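PRESS RELEASE
For immediate use

Jestwood fabric library opens its doors in Pladstead on 19/10/2019

Well, we've got there! After two years of carting boxes between my spare room and my sister's garage, I'm very happy to say that Jestwood, our lending library for cloth, scarves and sewing patterns, opens this month in the old Dalsgaard shoe shop on Pladstead high street.

I'm Signe Hjaltested and I started Jestwood with one suitcase of my grandmother's scarves. I used to lend them to friends for weddings and interviews, and then to friends of friends, and then people I'd never met were ringing me up asking if the blue one was back yet. We now have 3605 pieces on the shelves (yes, I catalogued every one myself, mostly in front of the telly) and 157 members signed up before we've even opened, which I still can't quite believe.

It works like a book library. You join for £25 a year, you pick what you like, and you keep it for up to a month. Scarves and wraps are in the front room by the window, where the light's best. Larger cloth is at the back: curtains, tablecloths, lengths for backdrops and school plays. Paper patterns live upstairs in the Tuker room, named after the drapers who had the floor in my mum's day, and you can trace as many as you want as long as you bring your own pencil.

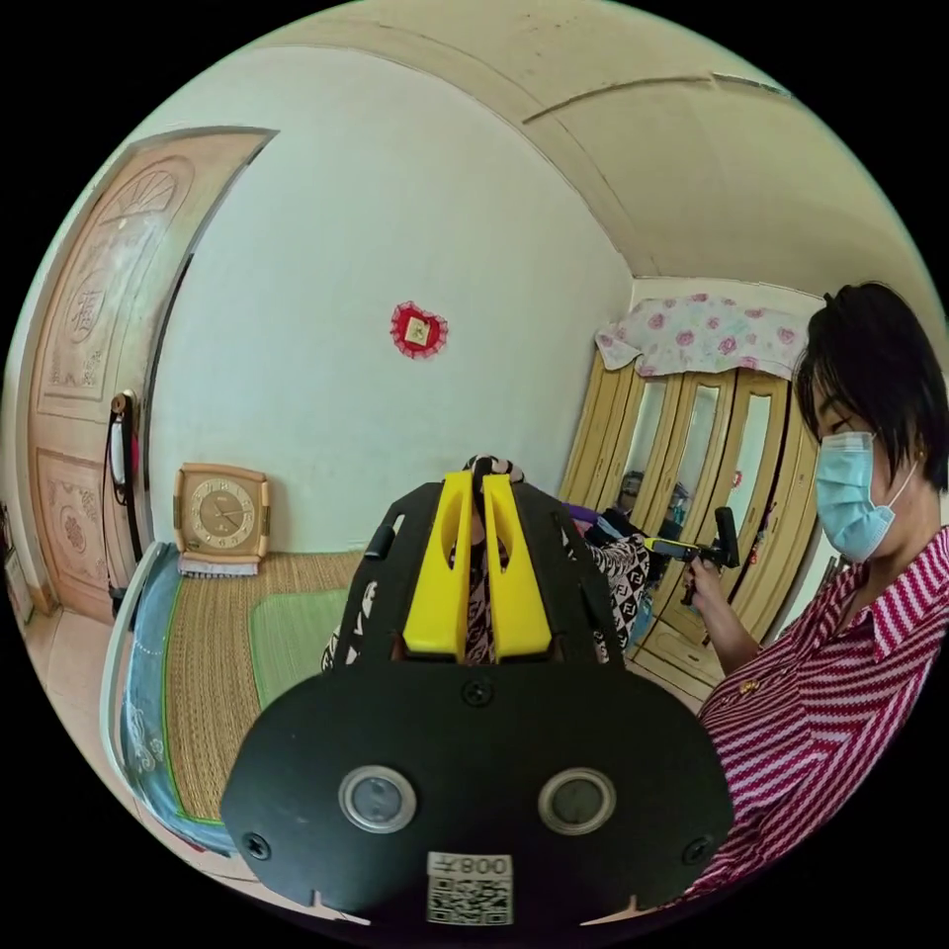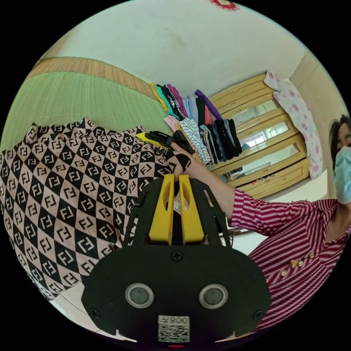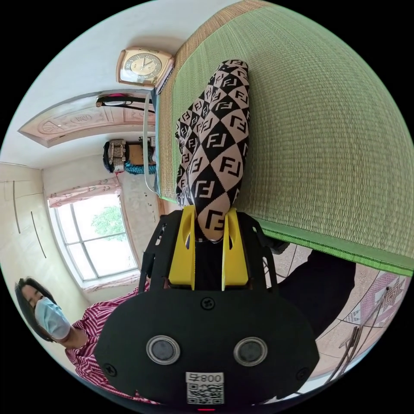 Photos free for press use. Please credit Jestwood, Pladstead.

Please don't worry if you can't sew a stitch. Plenty of our members can't, and they come for the scarves or for a big tablecloth at Christmas. If you'd like to learn, there's a beginners' table every afternoon we're open, £2 a go including thread and tea. We start with hems and buttons and we go at whatever speed suits you. My own first hem was so wonky that my grandmother wore the skirt with a long coat over it all winter, so you're in good company!

We're also taking donations. Clean cotton, silk, wool and linen are all lovely, and we're very short of plain dark lengths and anything in children's sizes. Stained or torn is fine for the mending table, just pop a note on it. We can't take duvets or pillows, sorry, there isn't the room.

Opening day runs from ten until four. There'll be cake, a swap rail (bring one, take one) and a go on the old treadle machine for anyone who fancies it. The front door has a step, but the side entrance on the lane is level, so do ring the bell there and one of us will come round. Dogs are welcome downstairs.

Press are welcome to come along an hour early for a look round and a chat. Tea will be on.

Contact: Signe Hjaltested, Jestwood, High Street, Pladstead

ENDS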